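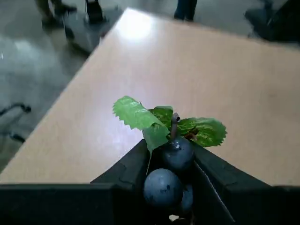 Page last changed: September 15, 2021

Fostix two-finger kit, trial notes, cont. from last page. Writing fast, need the bench back for Chaudhary's order after lunch.

Where we are: fingers on, wrist adapter from Skunda finally fits (second one they sent, first had the wrong bolt circle). Kit is on loan from the Mindale office until end of the trial. Decision wanted: buy, extend, or send back.

Morning went on soft and awkward objects. Foam block fine. Paper cup fine at the low force setting, crushed at default. Then the fake grapes. Good test object, should have had these in July when we did the other vendor. Round berries, nothing flat to grab, leaves that flop wherever they like. Bunch held just clear of the table edge, one leaf hanging down over the left finger. Leaves are going to be the problem for anyone picking by camera, they cover the part you want to close on.

Grip force: default is too high for anything with give in it. Set it down 2 steps from default and left it. The menu for this is buried, you go through Tool, then Advanced, then a page called Behavior that has nothing to do with behavior. Wrote the path on tape on the pendant.

Slips: mostly on approach from straight above. Coming in at a slant is better, berries settle between the fingers and stay there. Straight down, the fingers push the bunch sideways before they close. Could be our approach speed, didnt have time to split the two. TO DO.

Cycle count on the controller reads 291 since the kit was mounted. Includes my empty open/close runs so dont quote it to anybody as picks.

Left finger makes a click near full open. Was there on day one too, no worse. Asked Fostix support, they want a video and the serial number. Serial is under the mounting plate, of course, so that means taking it off again -- next time we have it down for the adapter, not before.

Software: the teach mode is nice. Move the arm by hand, press, move, press. Sarita Sachdeva had it doing a pick and place in about 2 hours from a cold start, never having seen the pendant. Most of that was her finding the network setting. What isn't nice: every change to a saved routine saves over the old one. No undo, no history. Lost the cup routine that way and had to teach it agian. If we buy, first rule is copy before edit.

Manual is fair. Wiring pages good, safety pages good, the fault codes are a mess. E-14 is listed twice with different meanings. Got E-14 once this morning, cleared with a restart, no idea which one it was.

Light: strong glare on the table from overhead. Doesn't bother the fingers but it will bother the vision add-on if we go that way. Ask for a matte mat, or try brown paper first.

Price. Quote covers fingers, controller, cables, one year of support. Does NOT cover spare finger pads or the vision add-on. Sarita is asking Mindale for both as separate lines so we can see what we're paying for. Also want it in writing what "support" means, phone or just the form.

My feeling so far: good hardware, middling software, would extend the trial before signing. Want to see a full shift of the real parts. Sarita leans toward buying now, says the save problem is a training matter. Maybe.

Next:
- same grapes, slanted approach, slow vs normal speed
- straight down, same two speeds
- wet the berries? ask first, dont know what the pads are rated for
- video of the click
- back up all routines to the stick BEFORE anyone touches them
- return the wrong adapter to Skunda, box is under the bench

Force setting left where it was. Please don't put it back to default.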